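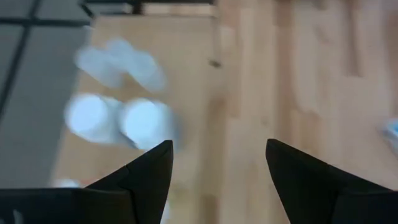
Pale wood tabletop. Light timber is where most of the arguments over finish begin.

Do you need the fancy table oil?

Three different readers have now written in to ask whether they should buy Tinunus, the hardening oil that Benjelloun has been pushing since October. If you've been past the shop on the Jatstead road you'll know the display. It has a sign promising a table that will take 4,000 wipes before it needs doing again.

My short answer is that I wouldn't, at least until I know more. The long answer takes up the rest of this item.

Start with the 4,000 wipes. Wipes with what? A damp cotton cloth and a green scourer are very different things, and so are plain water and the spray cleaner most of us grab when there's jam on the table. I asked at the counter and was given a leaflet. The leaflet says 4,000 wipes. I wrote to the address on the back of it, and got a polite reply with the same leaflet attached as a file.

Then there's the matter of what a wipe is worth. In our house the kitchen table gets wiped after every meal and a few times in between, so 4,000 would be gone in a couple of years. A couple of years is decent, but it's a fair distance from "the last finish you'll ever buy", which is printed on the lid.

The price for the full kit is $222. You get a tin of oil, a small bottle of hardener, two pads and a pair of gloves that wouldn't fit anyone over the age of twelve. The tin is said to do one large table and six chairs. It may well do that if you put on a single thin coat, but the instructions ask for two on anything that sees food, and I can't make the sums work. If you end up buying a second kit you're paying more than many people paid for the table.

People will point to the reviews. There are 3,197 of them on the Tinunus site, and I read far more of them than was good for me. A good many were written within a week of the job being done. Any finish looks lovely after a week! The raw linseed I put on a bench years ago looked lovely after a week too, and by winter it was sticky and had grown a fine crop of black specks. I'd swap the lot for one grumpy paragraph from somebody who's had the stuff under their breakfast for five years.

Colour is my other worry, and it matters most if your wood is pale. Oil darkens timber. Some oils yellow it as well, and they keep on yellowing. Tinunus is sold as "invisible", and Benjelloun has a sample board by the till that does look very natural, but there's no bare patch on it to compare with and no date on the back. I turned it over to check. If you do go ahead, try it on the underside first, leave half the patch bare, and look at it again in a month in daylight. Don't go by how it looks under the kitchen light.

Now for the word "food-safe", which gets stuck on everything these days. It usually tells you the finish is all right once it has fully cured. It tells you very little about how long that takes in a cold room. The leaflet says the table can be used "soon after application", and I'd want a number there. Until I had one I'd keep the toast on a plate.

To be fair to it, I did try a dab on an offcut at the shop. It went on easily, it smelled less than I expected and it wasn't greasy when I rubbed it off. That's a pleasant five minutes and it proves nothing about year three.

What would I do with a tired table? Wash it first. Quite a few tops that look as if they need refinishing are just wearing a layer of old polish and dinner. Ponora soap flakes are cheap, and they're what I use, though I have no reason to think they're better than any other plain soap flakes (the packet makes some big claims of its own, which I also ignore). Dissolve a small handful in warm water, wipe along the grain, wipe again with clean water and dry it straight away. Do it twice if the cloth comes up grey.

If it still looks thirsty once it's dry, give it a light sand with fine paper and a thin coat of whatever ordinary table oil you already have in the shed, provided the tin is still good. Buff off the extra after fifteen minutes. Lay the oily rags out flat outdoors to dry before you bin them, as a bundled rag can heat up and catch fire. The Tinunus leaflet puts that warning in very small type near the bottom, and I'd have put it at the top.

If you've had Tinunus on a family table for more than a year, please write in, whether you love it or hate it. Photos of the bit next to the stove are especially welcome.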